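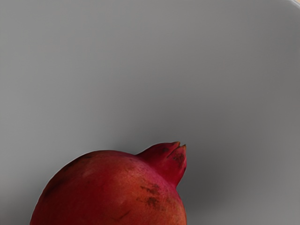
Granatapfel mit Krone und Flecken, gerendert in unserer Simulationszelle bei Wedholm.

Im Februar habe ich die Pflege dieser Zelle übernommen. Ich schreibe auf, wie sie jetzt eingestellt ist, auch damit ich es selbst wiederfinde. Deutsch ist nicht meine Muttersprache, bitte korrigiert mich, wenn ein Fachwort falsch ist.

Der Anlass war ein Fehler beim Greifen aus der Schale. Der Granatapfel ist beim Schließen der Finger immer seitlich weggerutscht, fast immer in die gleiche Richtung. Declan Rudd hatte zuerst die Reibung erhöht. Es wurde besser, aber dann klebte die Frucht beim Ablegen an den Fingerspitzen.

Ich habe deshalb alle Reibwerte auf den alten Stand zurückgesetzt und mit der Geometrie angefangen. Das Kollisionsmodell der Frucht war eine Kugel. Die Krone war nur im sichtbaren Netz enthalten, die Physik wusste nichts von ihr.

Eine Kugel ist bequem, weil sie schnell rechnet. Aber wenn ein Finger auf der Seite der Krone herunterkommt, fährt er in der Darstellung durch das Material hindurch, und die Kraft entsteht an einer Stelle, die niemand erwartet.

Neu ist: konvexe Zerlegung in 4 Teile. Der Körper ist ein Teil, der Übergang und die Krone sind die anderen. Mehr Teile habe ich probiert, der Unterschied war für mich nicht messbar und die Rechenzeit stieg.

Danach der Schwerpunkt. Er lag im Ursprung des Netzes, und der Ursprung war in der Datei nicht in der Mitte der Frucht. Das hat den größten Teil vom Wegrutschen erklärt. Ich ärgere mich ein bisschen, dass ich es nicht am ersten Tag kontrolliert habe.

Die Schale hatte ein ähnliches Problem. Ihr Kollisionsmodell war eine konvexe Hülle, also oben geschlossen wie mit einem Deckel. Die Früchte lagen auf diesem unsichtbaren Deckel und schwebten ein kleines Stück über dem Boden. In der Ansicht von oben sieht man so etwas fast nicht. Man muss die Kamera tief stellen oder die Kontaktpunkte einblenden.

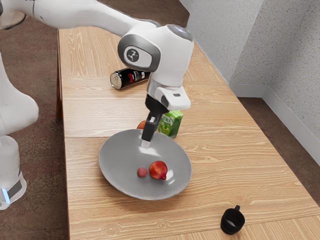
Wayne Sowerby möchte wissen, ob der Werkzeugmittelpunkt zwischen den Fingerspitzen liegt oder noch am Flansch, denn bei ihm habe ein alter Wert dort eine ganze Woche gekostet.

Gute Frage, Wayne. Er liegt zwischen den Spitzen, aber erst seit der Reparatur. In der Konfiguration standen noch die Maße von einem kürzeren Fingersatz. Ich habe jetzt den Abstand aus dem Modell neu gemessen und in beide Dateien eingetragen: in die Beschreibung des Roboters und in die Planung. Wenn nur eine Datei stimmt, bekommt man einen Fehler, der wie schlechte Regelung aussieht.

Zum Zeitschritt: Die Physik rechnet mit 2 Millisekunden, die Bilder kommen mit 60 Hertz. Diese zwei Takte gehen nicht glatt ineinander auf. Der Zeitstempel im Protokoll kommt deshalb von der Physik und nicht vom Bild. Früher war es umgekehrt, und die Kontaktkräfte waren gegenüber den Bildern verschoben.

Die Lampe habe ich auch geändert. Helle Reflexe auf der grauen Schale stören unsere Tiefenschätzung. Ganz wegnehmen will ich sie nicht, eine richtige Schale glänzt ja auch. Die Rauheit des Materials steht jetzt in der Szenendatei und wird pro Lauf ein wenig variiert.

Milan Brouwer hat danach über Nacht 661 Griffe rechnen lassen. Die Auswertung liegt im Ordner Hurkura, bitte nicht im alten Ordner Clegg suchen, dort sind noch die Läufe mit der Kugel. Was übrig bleibt, sind vor allem Griffe nahe am Rand der Schale. Dort stößt ein Finger an, bevor der andere die Frucht erreicht.

Für diesen Fall habe ich noch keine saubere Lösung. Im Moment wird der Griff verworfen, wenn der Abstand zum Rand kleiner ist als die Dicke der Fingerspitze. Carol Bellamy schlägt vor, das Handgelenk vorher zu drehen. Das probiere ich als Nächstes.

Reihenfolge bei einem neuen Objekt, so wie ich sie jetzt mache:
Ursprung und Schwerpunkt prüfen
Masse eintragen
Kollisionsmodell einblenden und von der Seite ansehen
Objekt fallen lassen und warten, bis es ruhig liegt
erst dann Reibung einstellen

Die Dose und der Becher haben diese Prüfung noch vor sich. Beim Becher wird es wahrscheinlich der Henkel. Ich schreibe in diesem Thread weiter, wenn ich damit fertig bin.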